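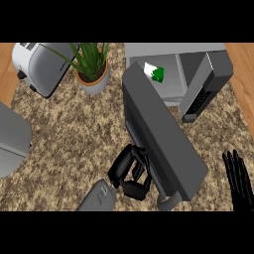
About Pivau

We help people buy robots, which mostly means we help them buy fewer robots, later, with a longer extension lead.

Pivau was set up by Shagufta Magsi after nine years in purchasing at Prorkby, where she once signed for two arms and then discovered that the doors were narrower than the crate. The arms spent a winter in the loading bay under a tarpaulin. She still has the tarpaulin.

What we do

You tell us the job you want done and what you can spend. We build your room in simulation and try the arms and hands on your shortlist with the sort of things you'd expect them to handle, household items included. Then we write you a budget with all the dull lines left in - spare fingers, floor fixings, training, insurance, the person who has to be there when it stops.

Our planning sheet, Flalik, has 117 lines. Clients tend to groan at line 1 and ring us about line 80 (delivery access, see tarpaulin).

What we don't do

We don't sell hardware and we take no commission from anyone who does. This has made us unpopular at trade shows, where we are now given the smaller biscuits.

What it costs

A first planning call is free. A written review of a quote you already have is £400. A full simulated trial with budget and buying timetable is £2,747, a figure Shagufta arrived at using Flalik and has refused to round ever since.

If your financial year ends in March, please talk to us by November. Every spring we hear from someone with money to spend before Friday lunch, and we do try to be kind.

Where we are

Upstairs at Jacobs Yard, second door past the bike rack. The bell works if you lean on it.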